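### 4.2 What households say they keep

Tables get cleared for visitors, and so do answers. Our first pass through the Kudholm returns suggested a town without junk drawers. Of the 1,000 households that sent back the February form, nearly all reported that they threw out broken or spare things "promptly." The follow-up visits told a different story, mostly in the form of drawers that would not close.

The surface people sort on matters more than we expected. In Zendham, respondents who emptied the drawer onto a bare table discarded more than those who sorted in place, perhaps out of shame at seeing the wood disappear.

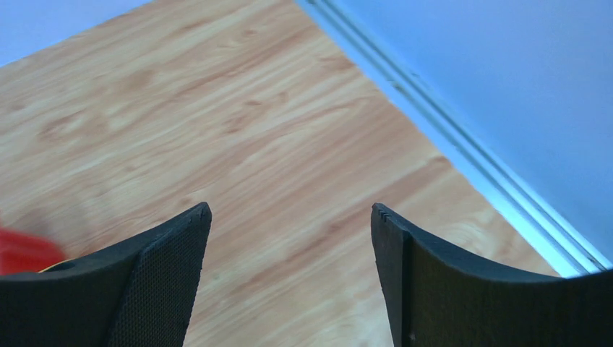

Stillby objected, in a written response to our draft, that shame was doing too much work in this account, and that people with a bare table to spare may simply be tidier to begin with. We accept the point. Our form asked about drawers and had no line for tables, an oversight we noticed after 3,000 copies had been printed.

The items themselves fell into two groups. The first had a known use and was never used: spare keys, instruction booklets, foreign coins. The second had no known use and was defended with real feeling. Short lengths of wire and string led this group by a wide margin. One household kept a bag of them labeled "too short," and declined to discuss it further.

**Figure 3.** A single strand of thin yellow wire on a wooden tabletop. 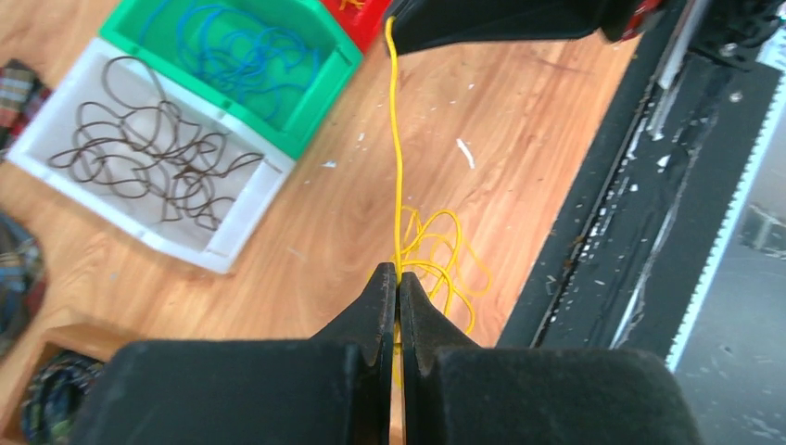 Why do people keep a piece of wire they cannot name a use for? Mostly because throwing it out is a decision and keeping it is not. Respondents rarely described a plan for such items. They described a day, always in the future, on which they would be sorry.

We asked whether that day had ever come. Over 700 respondents said it had, though when pressed for details only 10 could recall what was needed, and two of those had gone out and bought a new one – the old one being somewhere in the drawer. Section 4.3 takes up the garage, with some reluctance.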